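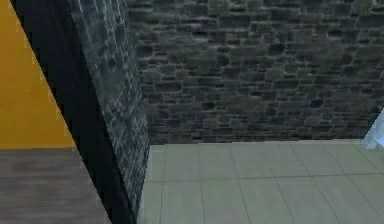

Skadetti es un corpus de transcripciones de relatos orales de enfermería sobre brotes de enfermedades transmisibles, preparado para anotación lingüística y búsqueda por tema. Reúne 1174 fragmentos de entrevistas con personal ya jubilado que trabajó en pabellones de aislamiento. Cada fragmento lleva etiquetas de función asistencial, tipo de sala y superficies citadas por la persona entrevistada. La etiqueta superficie_suelo admite valores compuestos: un suelo de madera de tono pardo grisáceo junto a una pared lisa amarillo anaranjada se codifica como madera / pared_color, sin inferir el uso de la estancia. Mantiene el corpus Lilibeth Abella, dentro del proyecto Wetunstead.

Versión
2, publicada el 5 de septiembre de 2023. Sustituye por completo a la anterior. Los identificadores de fragmento no se conservan.

Contenido
fragmentos.tsv: texto transcrito, un fragmento por línea, UTF-8.
etiquetas.tsv: identificador, etiqueta, anotador.
hablantes.tsv: seudónimo, década de formación, categoría profesional.
glosario.txt: 99 términos clínicos en desuso con su equivalente actual.

Procedencia
Las entrevistas proceden de dos fondos, Valtari y Fajardo. El fondo Valtari se grabó en cinta y presenta pérdidas en los finales de cara; los tramos ininteligibles figuran como [inint]. El fondo Fajardo es digital desde el origen.
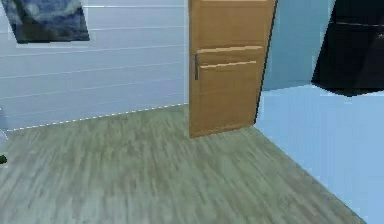 Anotación
Dos anotadores por fragmento, con arbitraje en caso de desacuerdo. Las menciones a diagnósticos se etiquetan tal como las formula el hablante, aunque contradigan la nomenclatura vigente. No se corrigen fechas ni dosis.

Limitaciones conocidas
1. Hay 64 fragmentos sin década de formación. El campo contiene NA.
2. La difteria y la escarlatina están sobrerrepresentadas frente a la poliomielitis.
3. Los relatos son retrospectivos. No deben emplearse para estimar incidencia ni mortalidad.
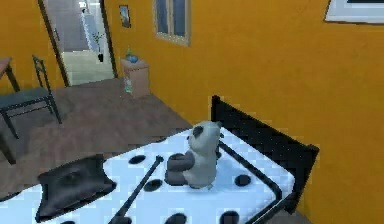 4. La etiqueta tipo_sala no distingue entre cuarentena y convalecencia en el fondo Valtari.

Privacidad
Nombres de pacientes, hospitales y localidades sustituidos por códigos. Queda prohibido intentar la reidentificación.

Pendiente para octubre
Revisión de los códigos de hospital y alineación temporal con el audio del fondo Fajardo.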